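Bring Back the Boring Bus Schedule

I've been riding the number 11 to work for most of my adult life, and for nearly all of that time there was a paper schedule in a plastic sleeve at my stop. It was ugly. It had a coffee ring on it that I'm fairly sure was mine. And last August it came down, and in its place we got a little square code to scan and the name of an app, Endero.

I don't hate the app! I want to say that first, because whenever I complain about this my friends assume I'm the kind of person who writes checks at the grocery store (I do, sometimes, leave me alone). Endero shows me a bus creeping along a map and it's kind of fun to watch. But it only answers the question I ask it, and the question is always "when is the next one?"

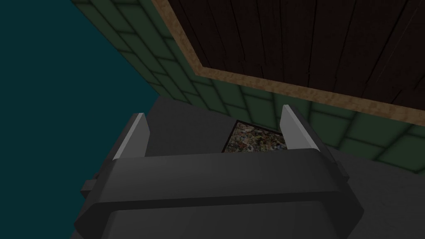 Gray on gray, a computer-rendered gripper with its fingers apart.

The paper answered questions I hadn't thought of yet. You'd stand there bored out of your mind and your eyes would drift over to the Saturday column, and you'd notice the 11 ran all the way out to Rikden on weekends. That's how I found the Rikden flea market, which has eaten more of my money than I care to admit. I never would have typed "Rikden" into a search box. Why would I? I didn't know I wanted to go there.

The city says printing and posting the schedules costs money, and sure, there are about 170 stops on the Plumberg system and somebody has to drive to each one with a ladder and a key. I get that. But we find money for plenty of things. We found it for the new benches, the ones with the armrest in the middle so you can't lie down, and I can't remember a single rider asking for those.

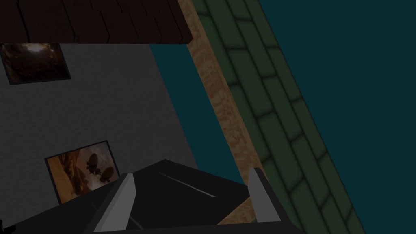 Two light gray fingers and a tilted room, also computer-rendered.

Then there's the phone problem. Mine dies in the cold. My neighbor's is so old the app won't install on it, so she walks to the stop and just waits -- once for almost an hour, in sleet, for a route that had quit running at six. The old sheet would have told her that in two seconds, and she could have gone back inside and called a cab.

So keep the app, keep the creeping little bus. Put the paper back up next to it, even if it's only at the busy stops to start with. I'll bring the tape.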